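Teaching by demonstration at Drunell: frequently asked questions

Who can record demonstrations?
Anyone who has done the bench introduction with Kirsten Bjarnason or Said Ragab. It takes two hours and covers the emergency stop, the hand controllers and how to name your files.

Do I need to be able to program?
No. You move the controllers and the arms follow. Jitaru, our recording software, saves the joint positions and the camera views together.

Should I guide the arms by hand or by remote control?
Use remote control for anything that needs both arms. Guiding by hand is fine for setting a start position or showing a single slow movement – but your own hands will be in the camera views, so those recordings are kept in a separate folder.

What does the bench look like in the recordings?
There is a view of the whole bench and a close view from the gripper.
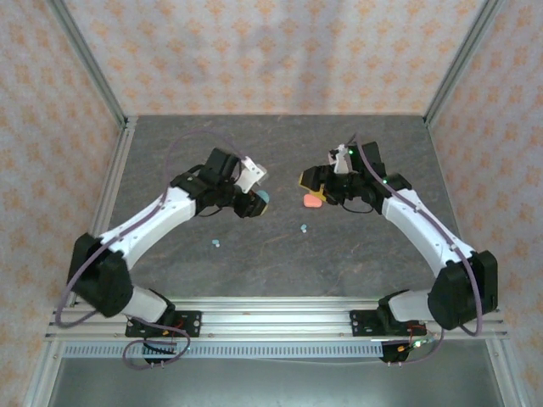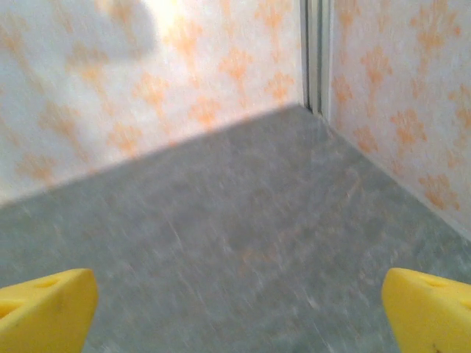

Why is patterned paper used on the walls?
It gives the cameras something to fix on. Please don't cover it or pin notes to it.

How many demonstrations does a task need?
It depends on the task. The Ikura sorting set, finished in February, has 827. A simple pick and place needs far fewer, and Said will give you a target before you start.

What if I drop a piece?
Carry on if you can reach it with either gripper. Picking up a dropped piece is useful to have on record. If it has gone out of reach, stop, mark the run as failed and start again.

My close view is blurred. Is the recording spoilt?
Not usually. Some blur is normal when the arm moves quickly. If whole runs are blurred, slow down – most new people move too fast.

How long can I book?
Sessions are two hours, with no more than six in a week for any one person. Bookings are made through the Erkmont calendar.

Can I delete a bad run?
Mark it as failed and leave it where it is. Kirsten clears the folders at the end of each month.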